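Visit report: Pekgate motion lab, September

Pekgate opens its motion lab to outside visitors twice a year, and in September a group of us from the regional controls meetup got a morning slot. Most of us write software for fixed arms or for conveyors. I had asked for the session on two-person carrying, where a humanoid takes one side of a table and a person takes the other, and I mostly wanted to see how the code is split up.

We started at 9:30 in a meeting room with coffee and a slide deck. Sobia Rana runs the software side and did most of the talking. The deck was short. There are three main programs. Zeltard is the whole-body controller, which turns goals for the hands and feet into joint commands. Yao is the planner that sits on top of it and picks those goals. Skarkar records everything and plays it back. Perception is a set of smaller processes that all publish to Yao, and she was open about that part being the least tidy.

After the slides we went through to the room where the work is done. It is set up like part of a home, and we were asked to stay near the door and keep out of the way of the cables.

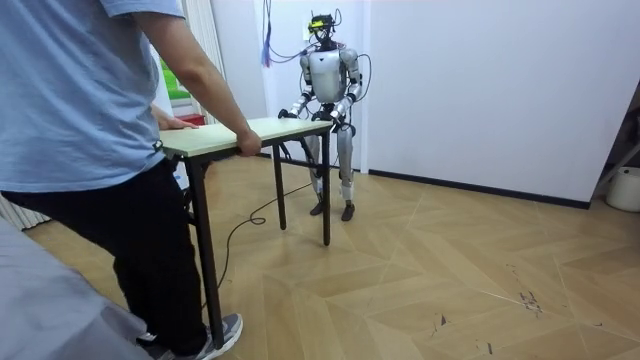 Zeltard runs at 1000 Hz on a computer inside the robot. Yao runs much slower, on a workstation next door, and sends down a short list of targets with a stiffness for each. If the list stops coming, Zeltard holds the last safe posture and softens the arms over a second or so. Someone in our group asked what happens if the person is still pulling when that kicks in. Rana said the arms give way and the feet stay where they are, and that they test it before every session by killing the link on purpose. She did it once for us with the arms free. They sagged slowly and stopped, and the operator had to clear a fault before going on.

The part I found most useful was how the controller handles the other person. It has no model of a human body. It treats the table as a rigid object with a force coming in from somewhere else, estimates that force from the joint torques and the wrists, and lets the hands drift with it inside a limit. The limit is a plain number in a config file. Push lightly and the robot follows. Push past the limit and it stops and waits. An earlier version tried to predict where the person was heading and step there first. People who tried it said they felt hurried, so the prediction is still in the code but switched off by default.

Tuning took a long time, according to Rana. The main trouble was friction in the joints, which looks a lot like a gentle push if you only have torque readings. They now run a short routine each morning that moves each joint back and forth and fits the friction again. The results go into a file with the date on it. She showed us a plot for one elbow over the summer, and the drift was easy to see.

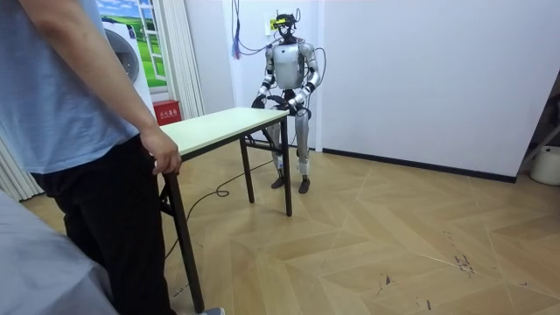 Skarkar got less time than I would have liked. It stores camera images, joint states, planner output and operator notes on one clock, and it can feed any stretch of a recording back into Yao as if it were live. Changes to the planner are run against 3000 stored carries before they go near the robot. A change that makes more than 15 of them end differently gets looked at by hand. The run takes most of a night. I asked if the stored carries go stale, as the old recordings were made with older controller settings, and the answer was yes. They retire them when the friction files get too far from the current ones, but there is no fixed rule for when.

The viewer is worth copying. You scrub through time on one bar, and the planner's chosen targets are drawn over the head camera image. When the planner rejects a grasp, you can click it and get the reason in words, such as "wrist limit" or "hand would hit leg." Our own logs at work give an error number and a line in a spreadsheet.

Next was perception. The table is found from the head camera with an edge fit on the near end of the top.

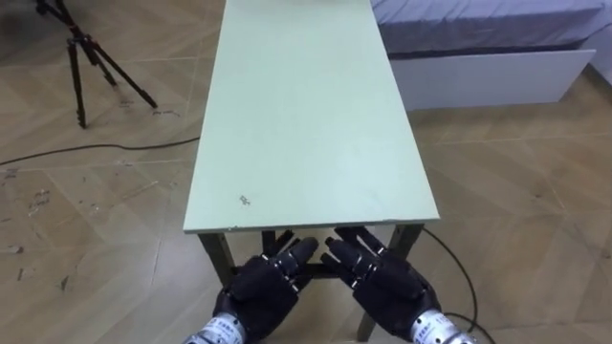 Depth was the weak point in the first version. A flat top with little texture gives poor depth readings, so the fit now leans on the straight near edge and on the corners, with depth used only as a check. The approach pose was chosen with that in mind. The hands wait low, in front of the near edge and slightly below it, with the palms up and the fingertips pointing toward each other, which leaves the whole edge in view of the head camera while the fit settles. It also keeps the fingers out of the mask the software uses to cut the robot's own body out of the image. That mask comes from the joint angles and is a few pixels too fat, by choice.

I asked how they deal with the underside, which the head camera mostly can't see. They don't model it in detail. Yao keeps a box around where the legs and rail should be, taken from a measured model of the table, and grasps that enter the box are thrown out. With an unknown table they have to measure it first. One of the others thought this was a big limitation. It seemed fair enough to me for a lab at this stage.

The grasp is planned for both hands together. Yao samples 2000 pairs of hand poses along the edge, drops the ones that fail on reach or collision, and scores the rest on how evenly the weight would be shared. It prefers wide grips near the corners, because a narrow grip makes the table easy to twist.

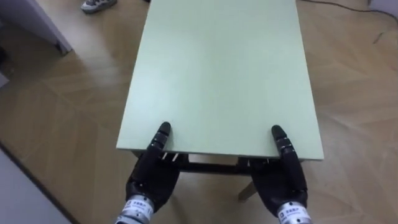

Head camera view: hands toward the two near corners, a fingertip of each on the tabletop.

Contact is handled by a small state machine in Yao with thresholds on finger current. Rana would like to replace it with something learned from the Skarkar recordings, and one of her team is working on that, but the state machine is easy to debug and they are in no rush to lose it.

We had 20 minutes for questions at the end. Notes from those:

Zeltard is written in C++. Yao is mostly Python with the collision checks in C++.

The emergency stop is hardware and does not pass through any of the three programs.

Simulation is used for walking and balance. For carrying they trust the replays more, as their simulated contact was too stiff to be useful.

There is no plan to release Zeltard. The Skarkar viewer may be released once the camera drivers are separated from it.

Floor contact is assumed flat. Thresholds and rugs are on the list for next year.

The tour finished at noon. Visitor slots for the spring session go through the front desk at Pekgate, and groups are kept small, so put your name down early if you want the carrying session. I have asked for the slides and will pass them to the meetup list when they arrive.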